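Forum: Residents' Services – Waste and Recycling
Topic: Food containers in the kerbside collection

Tiziana Sanna (moderator)
Members are reminded that the revised guidance for Estness and Gronow takes effect in July. Plastic food containers will be accepted if they are empty and rinsed. Lids should be removed.
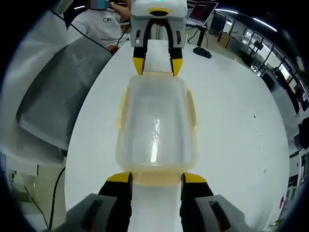
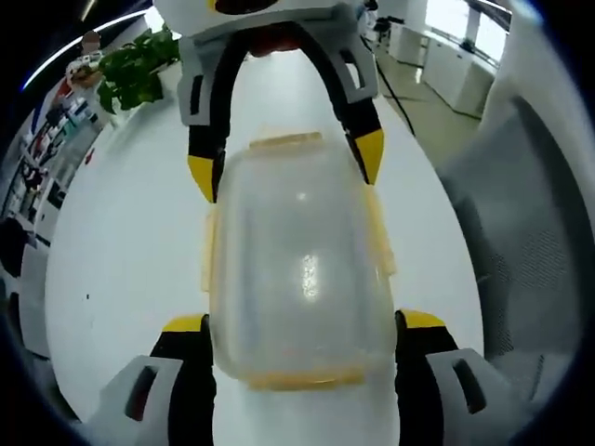
The change applies to all 112 streets on the present rounds. Durnon will follow once its contract has been settled. A plastic container of the kind shown on the white table may go in the mixed box. Film and black trays may not.

gronow_resident
I must object to the rinsing requirement. Households on a meter are being asked to pay for water to clean packaging they did not choose.

Ledeo Lettings
We manage 30 flats in Estness and support the guidance. Unrinsed tubs have led to whole boxes being refused at our properties.

gronow_resident
With respect, a letting agent does not pay the tenants' water bills.

northside70
Used washing-up water is quite sufficient. I would, however, question the rule on lids. The previous leaflet asked for them to be left on.

Tiziana Sanna (moderator)
The previous leaflet is withdrawn. Loose lids may be placed in the same box – they need only be separate from the container. The point on metered water will be put to the Wednesday meeting.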